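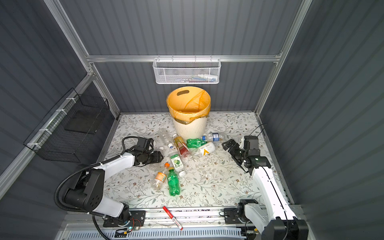
The Cuesta sorting hall takes in household plastic from the north side of town and opens to visitors for one afternoon in April. Material arrives by truck, drops onto a tipping floor, and passes a bag opener before the first screen. Bags are the main cause of stoppages. A thin film bag, like the yellow-orange liner folded over the rim of the wastebasket, wraps around a screen shaft and has to be cut off with a hook knife. Bottles give less trouble if they arrive loose and uncrushed.

The tour started at 3 and was led by Fitriani Ismail, the shift engineer. The bag opener is a Triser unit, a slow drum with fixed teeth. After it comes a disc screen, then a magnet, then two optical sorters that separate PET from HDPE. Caps are left on and come out later in the float tank at the reprocessor.

Bales leave the press at 300 kg. Each gets a paper tag with the line number and shift. The yard was holding 20 of them, stacked two high under a roof.

The fan on the second sorter was down for a bearing change, so we saw that section stopped. Noise on the rest of the line made questions difficult until we reached the control room, where we had 15 minutes. Most of them went to labels: full-sleeve labels hide the resin from the sensor, and those bottles go to the residue belt. Residue is trucked out to Sareveo every morning.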